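Entretien d'une moquette en dalles autour d'un poste de travail

Fiche pratique, espaces de bureau et ateliers légers

Cette fiche concerne les moquettes en dalles à poil ras, à motif rayé ou chiné, posées dans les pièces où du mobilier à plateau clair reste en place toute l'année. Elle ne s'applique ni aux moquettes en lés tendues sur thibaude, ni aux tapis amovibles.

Matériel

Aspirateur à brosse rotative débrayable, suceur plat, chiffons blancs en coton, pulvérisateur, détergent neutre pour textile, spatule à bout rond, adhésif repositionnable pour dalles, cutter à lame neuve, règle métallique, craie.

Les chiffons de couleur sont à proscrire : ils peuvent déteindre et masquent le transfert de la tache.

1. Repérage des joints

Avant toute intervention, localiser les joints entre dalles. Sur un motif à longues stries grises, la couture se confond facilement avec le dessin. On la trouve plus vite en éclairage rasant, volets à demi fermés, ou en passant le plat de la main perpendiculairement aux stries. Marquer à la craie les extrémités du joint, jamais toute sa longueur.

Noter le sens de pose. Une flèche est en général imprimée au dos de chaque dalle. Si toutes les flèches vont dans la même direction, les stries se prolongent d'une dalle à l'autre ; en pose croisée, elles alternent à angle droit.

2. Aspiration

Passer d'abord sans brosse, dans le sens des stries. Repasser ensuite avec la brosse, perpendiculairement, à vitesse lente. Le long des pieds et des chants de meuble, utiliser le suceur plat et s'arrêter à 5 mm du chant pour ne pas marquer les surfaces blanches, sur lesquelles le plastique noir du suceur laisse des traits difficiles à retirer.

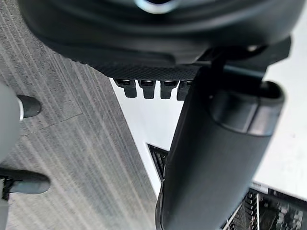
La bande de moquette située juste au droit du plateau reçoit la plupart des miettes et des poussières de papier. Elle demande deux passages supplémentaires par rapport au reste de la pièce. Sơn Thân, qui a relu cette fiche, recommande d'essuyer le plateau avant d'aspirer et de ne jamais inverser l'ordre.

3. Taches

Tamponner de l'extérieur vers le centre avec un chiffon légèrement humide. Ne pas frotter : le poil bouclé se relève et la zone reste visible sur les stries claires. Pour une tache grasse, pulvériser le détergent neutre sur le chiffon et non sur la moquette, puis attendre 3 minutes avant de tamponner de nouveau. Rincer à l'eau claire avec un second chiffon.

L'eau qui s'infiltre par un joint atteint l'adhésif. Si la tache recouvre une couture, soulever l'angle de la dalle à la spatule, sécher le dessous et laisser l'angle relevé jusqu'au lendemain.

4. Remplacement d'une dalle

Décoller en partant d'un angle, spatule à plat. Gratter les résidus d'adhésif, aspirer le support, contrôler qu'aucun grain ne subsiste. Présenter la dalle neuve à sec, flèche orientée comme les voisines, et vérifier l'alignement des stries à deux mètres de distance, debout. Encoller, poser un bord contre la dalle voisine, puis abaisser le reste sans pousser latéralement. Maroufler du centre vers les bords.

Pour une coupe en rive, travailler par l'envers, à la règle, en deux passes de cutter. La première entaille seulement l'envers.

Chez Javdale, la référence utilisée pour nos essais est la 2203 ; l'ancienne 514 présente un poil plus court, et les deux ne se raccordent pas correctement. Conserver au moins une dalle de chaque lot, stockée à plat, à l'abri de la lumière.

5. Remise en service

Attendre le séchage complet avant de replacer un siège à roulettes. Effacer les repères de craie à l'aspirateur, sans eau. Reporter l'emplacement de la dalle changée sur le plan de la pièce, avec le numéro de lot.

Relecture technique : Sơn Thân, Houshang Mirzaei. Mise à jour : septembre.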